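Small Collections Deserve Better Records
Opinion, by Innes Innes

Organizations that train picking robots are inclined to report the size of their collections and little else. A figure is placed at the head of the summary, and the reader is expected to draw comfort from it. It is the view of this author that the figure should come last, after a proper account of how the examples were gathered and which ones were thrown away.

The Plendville trials illustrate the difficulty. In one Saturday session the arm made 51 attempts at lifting mixed household goods from a metal bin. Of these, 44 were kept for training. The remaining seven were deleted as failures, and the session log does not record what went wrong in any of them. A system that is never shown a missed grasp has little basis for recognizing one.

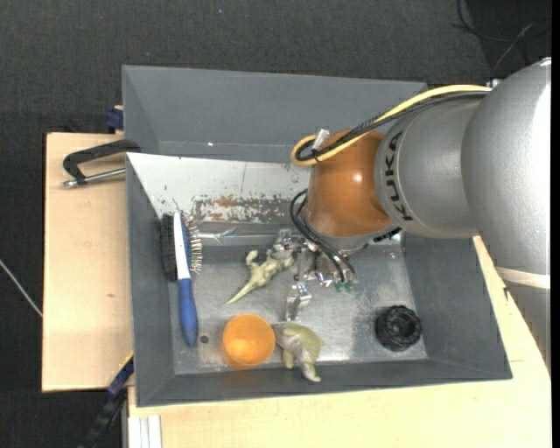

Who should decide whether an attempt is kept?
The person who labels the attempts should decide, working from a written rule that was settled before the session began.

The choice of objects calls for similar care. A brush, a cup and a toy dinosaur each ask something different of a gripper, and a bin in which such things lie against one another is a fairer test than a row of identical boxes. Operators naturally favour arrangements that go smoothly. Left unchecked, that preference enters the data and is later mistaken for skill.

It will be objected that fuller records slow the work. They do. Under the Kidar procedure, an operator completes nine fields after every attempt, and fewer attempts fit into a day. The author considers this a reasonable price. Funding bodies should ask for the discarded attempts along with the rest, and should decline to renew any program that cannot produce them.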